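# Bildergalerie Flerklow — Raum 3, Ausstattung und Möblierung

Stand: 30. Juni 2026

Die Seite zeigt Raum 3 im Haus Flerklow im laufenden Betrieb. Sie ergänzt das Raumblatt und richtet sich an alle, die Möbel umstellen, Leitungen verlegen oder Flächen buchen. Maße und Belegungspläne stehen im Raumblatt und werden auf dieser Seite nur wiederholt, soweit sie für die Möblierung gebraucht werden.

## Boden

Durchgehender Belag in Holzoptik, Dielenbild in Braun- und Grautönen. Die Farbabweichung zwischen benachbarten Dielen gehört zum Dekor und ist kein Mangel. Reinigung nebelfeucht mit pH-neutralem Mittel. Klebemarkierungen nur mit rückstandsfrei lösbarem Band, spätestens nach 2 Wochen entfernen oder erneuern.

Die letzte Grundreinigung wurde im Februar durch Skirent ausgeführt. Dabei wurden Kratzspuren an den Stellplätzen der Bürostühle festgestellt. Die Rollen sind seitdem auf weiche Laufflächen umgerüstet, harte Rollen dürfen in Raum 3 nicht mehr eingesetzt werden. Dasselbe gilt für Stühle, die kurzfristig aus anderen Räumen geholt werden.

## Arbeitsplätze und Mitteltisch

Die weißen Schreibtische stehen am Rand der Arbeitsfläche, dazu schwarze Bürostühle auf Rollen. Der quadratische Tisch mit hellgelber Platte steht frei und ist von allen Seiten zugänglich. Er dient als gemeinsame Ablage- und Arbeitsfläche und ist keinem Platz fest zugeordnet. 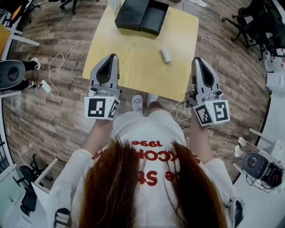

Für den Mitteltisch gilt eine Durchgangsbreite von 95 cm zu den Schreibtischen, gemessen ab Tischkante bis zur nächsten festen Kante. Ein herausgezogener Stuhl zählt nicht als feste Kante, muss aber beim Verlassen des Platzes untergeschoben werden. Wer den Tisch verschiebt, stellt ihn nach Ende der Buchung auf die Ausgangsposition zurück — anheben, nicht ziehen.

Auf der Tischplatte keine Schneidarbeiten ohne Unterlage. Schachteln und Kleinteile nach Gebrauch in das Regal im Flur räumen. Was über Nacht liegen bleibt, kommt in die Sammelkiste neben der Tür und wird am Monatsende aussortiert.

## Kabel und Netzteile

Leitungen am Boden sind in Raum 3 zulässig, solange sie zu einem laufenden Aufbau gehören. Überlängen werden als flache Schlaufe abgelegt oder mit Klettband gebunden. Netzteile nicht in der Lauffläche ablegen und nicht unter Stuhlrollen. Bei Querung eines Durchgangs ist die flache Kabelbrücke (Apaza, grau) zu verwenden, Ausgabe im Materialschrank.

Die Steckdosenleisten stammen ebenfalls von Apaza und sind einzeln abgesichert. Eine Reihenschaltung mehrerer Leisten ist nicht gestattet. Defekte Netzteile bitte mit rotem Anhänger versehen und im unteren Fach ablegen — nicht zurück in die Kiste mit den geprüften Geräten.

## Stative und frei stehende Geräte

Stative stehen mit vollständig gespreizten Beinen und nach Möglichkeit am Rand der Fläche. Der Abstand zur Tür bleibt frei, auch während eines Aufbaus. Gerätehöhe und Schwenkbereich vor Beginn mit den übrigen Nutzern abstimmen. Beim Umsetzen zuerst die Leitung lösen, dann das Stativ tragen.

## Beleuchtung

Die Deckenleuchten (Gevaseo) sind in zwei Gruppen schaltbar und gedimmt. Die mittlere Gruppe erreicht auf Höhe der Tischplatte bei voller Leistung 1000 lx. Für Schreibtischarbeit genügt die untere Stufe. Auf hellen Platten kann bei voller Leistung Blendung auftreten, dann Gruppe 2 zurücknehmen.

Die Leuchtmittel werden gruppenweise getauscht. Einzelausfälle bitte trotzdem melden, mit Angabe der Gruppe und der Position zur Fensterseite.

## Offene Punkte

- Rollenwechsel an den Ersatzstühlen: Material bei Skirent bestellt, Termin offen.
- Kabelbrücken: Nachbestellung Apaza, gleiche Bauhöhe wie Bestand.
- Dimmer Gruppe 2: regelt im unteren Bereich ungleichmäßig, Prüfung durch Gevaseo beantragt.
- Raumblatt: Stellplan ohne Mitteltisch, Korrektur folgt mit der nächsten Ausgabe.

Änderungen an der Möblierung bitte vor der Umsetzung im Raumbuch Flerklow eintragen, Abschnitt 3, mit Kürzel und Dauer.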